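Minutes of the Darport Allotment Society, November meeting

Taken down by me, Zofia Piątek, because I was the one with a working pen.

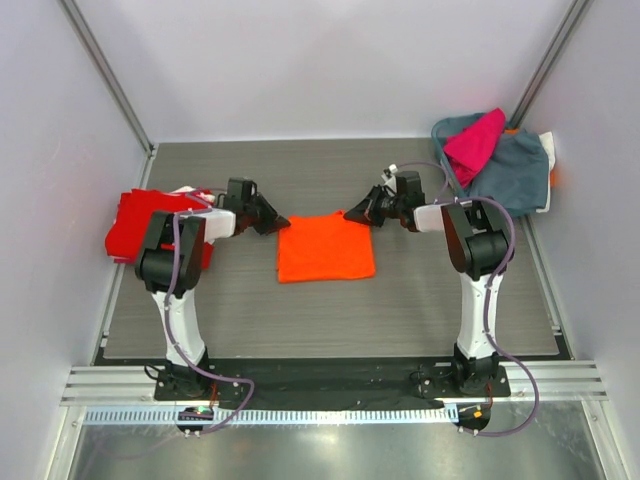 We got going at ten past seven in the back room at Rillham Hall. There were a lot of us for a cold night, which I put down to the waiting list being on the agenda (and maybe the soup!). Nithin Shenoy chaired. Apologies came in from the Patholm Lane end, where half the plots have the same flu.

Last meeting's minutes

Agreed, with one correction. I had written that the Śliwiński plot was "abandoned" and it is only resting. Mrs. Śliwiński was very nice to me but she did bring it up twice, so I'm putting it right here in full: plot 42 is resting, under cardboard and manure, and will be back in spring with potatoes.

Water

This took up most of the evening and I'll try to be fair to everyone. The bill has gone up again and we now owe $700 for the season. Nithin thinks the tap by the lower gate has been dripping since June. I think so too, I've stepped in the puddle enough times. A plumber has looked at it and wants to replace the whole standpipe, and there was a long back and forth over whether we could just change the washer ourselves. Somebody's brother-in-law was mentioned. In the end we voted to let the plumber do it before the first hard frost, and the water goes off for the winter the day after. Please empty your hoses!

Then we got onto rain barrels. I am very much for rain barrels. I said so at some length and I won't repeat it all, but two of us on the top row went the whole of August without touching the tap, and that was with beans. Anyone who wants a barrel should put their name on the sheet in the shed and we'll order them together.

The waiting list

There are 84 names on it. That got a bit of a gasp. Nithin read out the idea of splitting full plots in half whenever one comes free, so new people get a smaller piece to start with. I like this - I had a full plot my first year and cried over it in July - but the older members pointed out that half a plot leaves no room for fruit trees, and who gets the shed? We went around and around. Agreed to try it on the next 2 plots that come up and look at it again next November.

Compost

Please stop putting avocado skins in the shared bay. They are still there from last year. I know because I turned it. Also no cooked food, the rats have been seen in daylight now, strolling. A new bay will be built from pallets if we can get any; the garden center at Patholm sometimes leaves a stack by the road.

Seed swap

Same as always, bring what you have in labeled envelopes. Last time we had a whole tray marked "squash?" and they came up as cucumbers, so do write it down when you save them. I've got far too many hollyhocks and will be pushing them on everybody.

Any other business

The padlock code is changing. It won't go in the minutes, so ask me or Nithin. The strimmer is back from repair and needs to be signed out in the book. A pair of green gloves was left on the bench by the lower gate, left hand very worn, and I have them at home.

Closed at a quarter to nine. Soup was leek and potato, and there was enough for seconds.

Comments

topplotter: Put me down for a barrel please, I can't get to the shed this week with my knee.

Maggie R: Those are my gloves!! Thank you Zofia.

beanpole: If we're splitting plots can we at least agree where the path goes first?

Sign up for our newsletter and get the minutes by email. You can unsubscribe at any time.

Recent posts
Winter opening times for the shed
How to lift and store dahlias
October minutes
Pumpkin weigh-in results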